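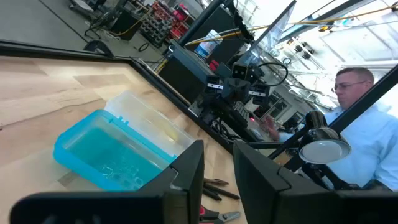 Baxter Print Room Opens Exhibition of Tenant Posters

VOKUMHAM — The Baxter Print Room will present a new exhibition of hand-printed posters by the artist Montserrat Arrieta in December. The works were made with members of the Rusis Tenants Union during its campaign for fair rents. The exhibition brings together 84 posters, many of them carried at public meetings and marches in Vokumham over the past two years.

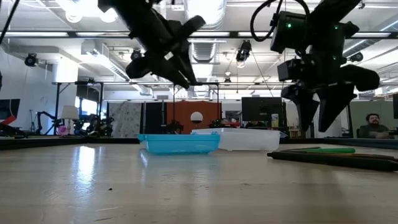

May visitors take a poster home?
Each visitor may take one copy from a free edition of 3000, printed for the exhibition and available at the front desk while supplies last.

Arrieta began the series after attending a hearing on the Sastent housing blocks. Tenants supplied the wording, and the artist cut the letters by hand and printed each design in two colors. "The words belong to the people who spoke at those meetings," said Blair Dow, curator of the exhibition.

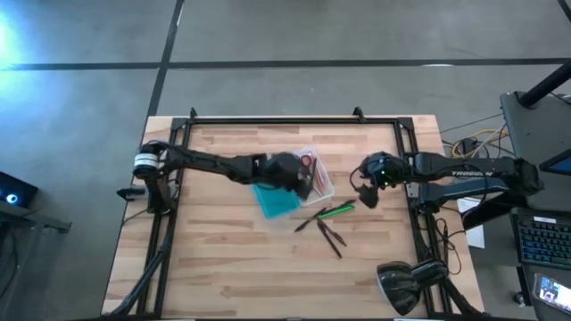 A set of 50 posters will enter the Print Room's permanent collection when the exhibition closes. The remainder will be returned to the union for future use.
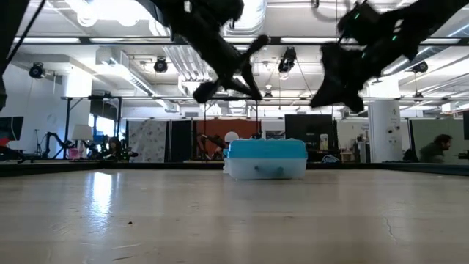 Storage container with a turquoise-blue lid.

The opening reception begins at 6 p.m. and has space for up to 200 guests. Admission is free.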